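Gripper drops the part halfway through the move: how to find the cause

Posted 2025-02-16 by Tania Samarakoon
14 comments | 6 shares

A dropped part looks like a grip force problem, so the first thing most people do is raise the force. I did that too. It hid the fault for two days and left a dent in one of the good discs. This page is the order I now work in when a two-finger gripper on our two-arm bench lets go between the pick and the place.

The job is simple. The right arm picks up a gray disc, carries it across the table and sets it down inside one of two taped cells. The left arm waits. Out of 212 runs in the first batch we lost the part on 6 of them, always after the lift and always before the arm got to the tape.

Before you touch anything

Stop the program and put both arms in hold. Do not reach for a part while it is still in the fingers. If the fault is in the gripper cable, the gripper can open or close with no command, and a hold on the arm does nothing about that on our setup. Switch off gripper power at the supply, keep your hand clear, and let the part fall on the table if it is going to fall.

Write down the joint positions from the screen before you move the arm. You will need them in step 3.

Step 1. Check the log for an open command

Go to the time of the drop and look for a gripper command. If you find an open command, the fault is in your program and you can stop reading here. If there is none, look at the gripper status. Ours went from "holding" to "not connected" and back to "ready" in less than a second. When the Lolard driver reconnects it sends the fingers to their start position, which is open. That was the drop.

Step 2. Check the grip

Do this even if the log points somewhere else. Pick the part at low speed, stop just above the table, and look at how it sits in the fingers. A small tilt is fine. A tilt that gets bigger while the arm is holding still means the part is slipping, and you should clean the finger pads and check the pick height. 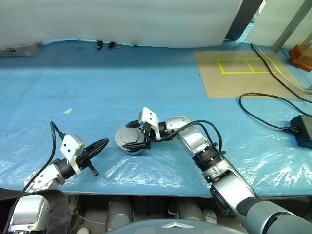

Leave it like that for 4 minutes. If it is still at the same angle, the grip is good and you should put the force back to its original value. Ours had not moved.

Step 3. Check the cable through the full move

Gripper cables on this kind of arm run on the outside, over the elbow and along to the bracket. They need slack for the wrist to turn. Too little and the plug gets pulled. Too much and a loop catches on a joint.

Take the part out of the fingers. Move the arm by hand control at the lowest speed to the joint positions you wrote down. Watch the cable the whole way and stop as soon as it goes tight. Then go back a little and try the wrist in both directions.

On our arm the cable went tight with the wrist close to its limit. Bogumił Michalski had changed the place position the week before to clear the edge of the cardboard, and the new path turned the wrist the long way around. The old path never did.

Step 4. Fix it

1. Power down the arm and the gripper.
2. Undo the cable tie nearest the wrist. Leave the others alone.
3. Pull through some 200 mm of extra cable and fasten it again, loose enough to slide.
4. Push the plug in until it clicks. Pull on it lightly.
5. Add a wrist limit in the program so the planner can't choose the long way around.
6. Change the driver setting "on reconnect" from "home" to "keep position". In the Trestano menu this is under Tool, second page.

Item 6 is the safety fix. A gripper that opens after a lost connection will drop whatever it has, and with a heavier part that is somebody's foot. Check that the setting is still there after a restart. Ours went back to "home" the first time because I had not saved the profile.

Step 5. Test

Run the move empty at quarter speed, then with the part at quarter speed, then at full speed. Check the log after each one for "not connected", even if nothing fell. A short dropout with the fingers staying closed still means a bad plug or a worn cable.

If you use the Ronmont bracket, the cable exit is on the other side and step 4 item 3 needs less slack. I have not measured how much.

Contact | Copyright Hsieh Bench Notes | Back to top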